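Wipe-clean or proper cloth for the kitchen table?
Started by ebonyp, 12/07/2018

ebonyp
Right, settle this for us. My mum swears by a proper cotton tablecloth, washed and ironed, and I'm sick of ironing! We've got two kids and a lot of gravy in this house. I've seen wipe-clean stuff by the metre at Skamano but I'm worried it'll feel like a school canteen.

Milovan D
Cotton every time. Soak the gravy bits overnight, hang it out damp and you can skip the iron. The wipe-clean ones crack along the folds, and ours stank for 2 weeks.

Uthai_Y
Disagree, sorry Milovan. Ours has done 16 years and the smell goes if you peg it outside for a day. Pale checks hide more than you'd think (crumbs, mainly), and I put a mat over the bit that gets the most bother.

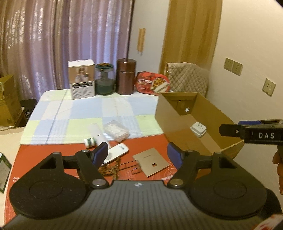 Ataahua reckons the mats are the real trouble, as hers left a pink stain on a cream cloth that never came out, and she'd go for bare wood and a good scrub.

ebonyp
Bare wood?? You haven't met my kids.

Milovan D
16 years, Uthai? Mine split before the second Christmas. Maybe I bought rubbish.

Uthai_Y
Did you fold it? Roll it round a tube, don't fold it.

ebonyp
Ok, getting a metre and a half to try. Mum is not to be told.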